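Speaker notes: "Should you build the robot first?"
Shared workshop evening, second slot
Reading time: 4 min

Start before people have finished sitting down. Don't wait for the lights.

Opening. I've been building a two-armed robot with three other people in a shared workshop since September, and I'm here to tell you I have doubts. We call the project Pamby. Revathi Reddy chose the name and she's in the second row, so complaints can go straight to her.

Ask the room: who has a robot at home that does a chore? Hands. (Robot vacuums count. Let them have it.) Now who has one with arms? Wait. Let it be awkward.

The pitch everyone hears goes like this. Do it all in simulation, where motors are free and nothing catches fire. Get the robot working there. Then buy the parts, load the same program, and you're done by Christmas. I believed maybe half of that when we began. I'm down to a quarter.

What we have so far. Bench, power supply, one real gripper with a printed finger that has cracked and been glued twice. The rest lives on the workshop computer. The job we picked is dull on purpose: reach a dresser in a living room, pick up one small thing, put it down somewhere else on the same top. My mother can do this while on the phone.

The numbers. Say them slowly, because I was annoyed when I added them up. We gave the robot 100 tries at the dresser. It picked up the right thing and set it down again on 73 of them. Sounds good! People clapped when I told them that at the last open night. Then Revathi moved the robot's starting spot a little to one side, changed nothing else, and ran 50 more. It managed 30.

Pause here. Somebody will work out the percentages and shout them. Thank them.

So what did the first number measure? My guess is that it measured how well we had learned one starting spot. Revathi thinks that's too harsh and that the planner just needs more practice from different positions. She may be right. I'd like to see it before I spend money on motors.

Second complaint, the arms in the computer are too polite. They go where they're told. Our real gripper has slop in the joint you can feel with your thumb. We can add fake slop to the simulation, and we did, but we picked the amount ourselves. If I get to choose how bad the world is, I'm going to choose something my robot can handle. Everyone does this. Look hard at anyone's demo, mine included.

Third, the add-ons. We tried Pluvow for planning the arm moves and Drarkus for checking collisions. Both fine. Neither made the cracked finger any stronger. Don't take tool questions here or we'll lose the evening. If somebody asks about Hinojosa, say we haven't used it and move on.

Slow down for the living room. Let people look before talking again.

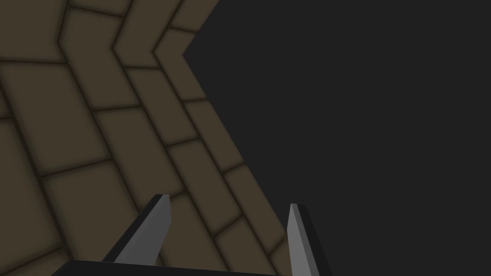 Same simulated place in both, a gripper at work in the first and one arm reaching toward the dresser in the second. 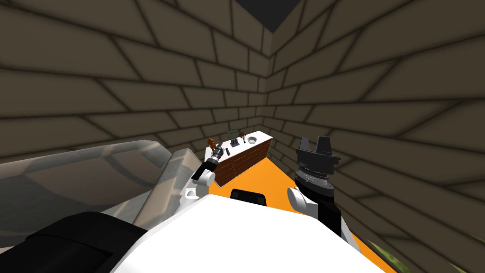
Money part. Keep it short. The workshop will lend us bench space through the winter, but arms, wrists and a body that doesn't tip over come out of our own pockets. I've told the group I'll vote no until three things happen. We vary the starting spot on every run. We measure the slop on the real gripper and put that figure in, good or bad. And somebody outside the group chooses the object.

Revathi will want to answer. Give her the mic, five minutes, and don't interrupt. (I mean it this time.)

Likely questions:

"Why two arms?" We thought one would hold things steady while the other worked. So far the second arm mostly gets in the way. I'd start with one if I did it over.

"Is simulation a waste of time, then?" No. It caught a bad reach limit that would have cost us a motor. I just don't trust it to tell me we're finished.

"When can we see the real one?" Don't give a date. Last time I gave a date.

If there's time left, pass the cracked finger around. Get it back before the break.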